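Part-time toy finisher and packer wanted – Bralside workroom, Noltthorpe
43 shares · 22 comments

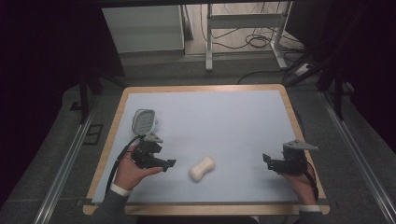

We make soft toys for small dogs and elderly cats, and we're looking for a patient, good-humoured person to join us for 22 hours a week. You'd be checking seams, snipping stray threads, brushing off fluff and packing orders with a handwritten card (we do like a nice card!). Most of it is done at a table with a pale blue-grey mat and a light-coloured border, where a cream-white piece with two rounded lobes and a narrow waist shows up beautifully, and so does any thread you've missed. The floor is carpeted in grey, so slippers are perfectly welcome.

You don't need to have done this before. Ruby-Lee Stubbs will sit with you for your first few weeks, and she's very happy to go over things twice – or five times, if it comes to that. We sent out 1,128 parcels last February, so it does get busy, but we always stop for tea.

Hours can fit around school runs, and we'd love to hear from people coming back to work after a long gap.

To apply, write a few lines about yourself to Iraís Barrera at Bralside, 293 Stenov Road, Noltthorpe, by October 17, 2020. A CV is fine but a friendly letter will do just as well.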